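About Todadine

Todadine is a small language school above the old Barreto bakery, two flights up, blue door, no elevator. We teach Portuguese, and only Portuguese, to grown-ups who want to talk with their in-laws, order lunch in Lisbon without pointing, or finally understand the songs their grandmother sang while she cooked. We love this language. We love the swallowed vowels and the endless diminutives, and we love the moment a new student says "pois é" at exactly the right time and the whole class cheers (it happens more than you'd think!).

How we started

Arnaldo Meireles taught his first class at his own kitchen table in March, with four students, one dictionary and a very large pot of bean soup. He had been fixing pianos for a living and had no plans to open a school. But the four students brought friends, the friends brought cousins, and before long people were sitting on the stairs with notebooks on their knees. We signed the lease on our current rooms and opened on Saturday, July 21, 2018, with 300 custard tarts from downstairs and a singer who stayed until the landlord asked her very nicely to stop. 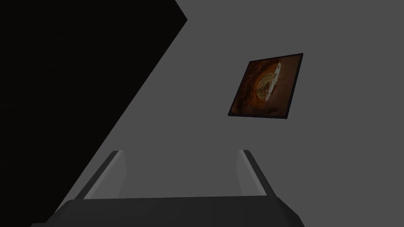

Arnaldo still teaches the Thursday beginners himself. He says it's the best class of the week, and he says it loudly, in front of the other teachers, who disagree.

How we teach

You'll speak in the first ten minutes. It will be clumsy, and that's fine, everybody in the room has been there. We don't start with verb tables. We start with names, food, the weather, what you did last night, and the grammar comes in when you need it to say something you really want to say. A full beginner course is 58 hours, spread over two terms, and there's homework, though most of it is the kind you can do while walking the dog.

Our workbook is called Womow. The name came from a typing mistake on the cover of the first draft and we got too fond of it to change it. It's now in its third version, full of short dialogues written by our teachers, including the long-running story of a couple trying to buy a used refrigerator in Porto. Students get very attached to that refrigerator. Last term one of the intermediate groups wrote their own ending, and it was so much better than ours that we're putting it in the next printing.

We teach both European and Brazilian Portuguese. Beginners pick one when they sign up, and from the intermediate level on you'll hear plenty of both, with a good deal of friendly arguing about the right word for bus.

Zillell evenings

Once a month we push back the chairs for Zillell, our open conversation night. Current students, former students, neighbors, visiting aunts, anyone can come. There are tables for every level and one table where English is strictly banned! Somebody usually brings a guitar. The food is potluck, and if you're bringing salt cod, please bring a lot of it, it goes fast.

The library

Our lending library has 3894 items at last count, mostly paperbacks, with a shelf of comics, a drawer of old pop records and a growing stack of cookbooks with oil stains on the good pages. Enrolled students borrow for free. You can keep a book for a month, or longer if you come and tell us what you thought of it in Portuguese.

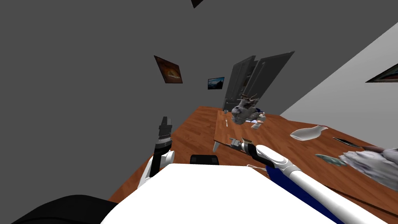
Do I need to know any Portuguese before I sign up?

None at all. Our beginner course is made for people starting from zero. If you picked up a little at home or on a trip, come in for a short chat with one of our teachers and we'll find the group that fits you. The chat is free and takes less time than a cup of coffee.

What does a term cost, and can I try a class first?

Prices are on the Courses page, and a single trial class is always free. We also keep 80 reduced-price places each year for students, retirees and anyone who's between jobs. Just ask at the front desk, there's no form.

Come say olá

The office is open weekday afternoons and during evening classes. Ring the bottom bell, the top one belongs to the dentist.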